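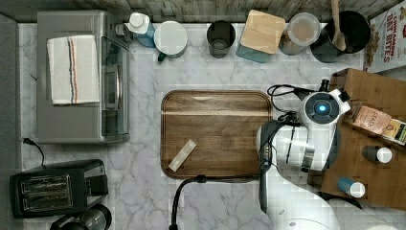 Ticket 41: Planner rejects drawer approach, kitchen cell
Opened by: Rowena Baluyot
Assigned to: Edgardo Lumanlan
Component: Zisten motion planner

Since the May update, goals near the drawer organizer fail with START_STATE_IN_COLLISION. Goals over the board plan normally. Restarting the planner node clears it for two or three requests, then it comes back.

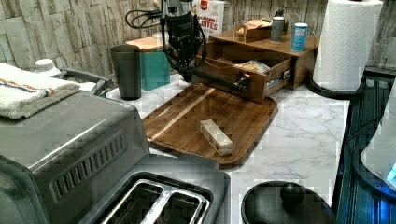 The collision map is built once at startup and only patched when perception publishes a change. With padding at 4 cm, anything next to a patched region gets inflated into it. The planner still had the drawer as a closed box, and with the gripper tip this close to the open drawer's front it reported contact at the start state. I cut padding to 2 cm and the error went away for the front approach only. Side approach still fails.
Edgardo

Tried so far:
1. Cleared the map by service call. No change.
2. Rolled perception back one version. No change. 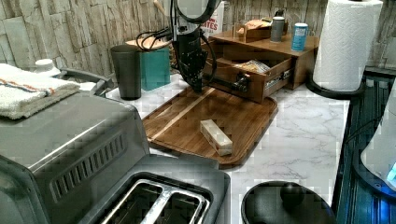 3. Raised planning time from 400 ms to 2 s. Same error, later.
4. Turned off the cable model on the wrist. Side approach plans, but I don't want to leave it off.

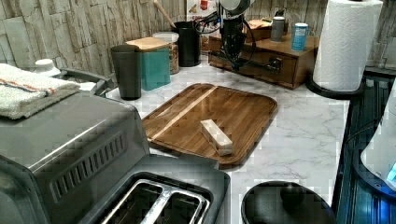

Segmentation is a separate problem and I'd like it in its own ticket. The block on the board gets merged with the board whenever the depth threshold is high, and the pale stripe running diagonally across the wood splits the board mask in two. Lowering the threshold fixes the first and makes the second worse.
Rowena

Status: open. Padding change merged, cable model back on, side approach pending.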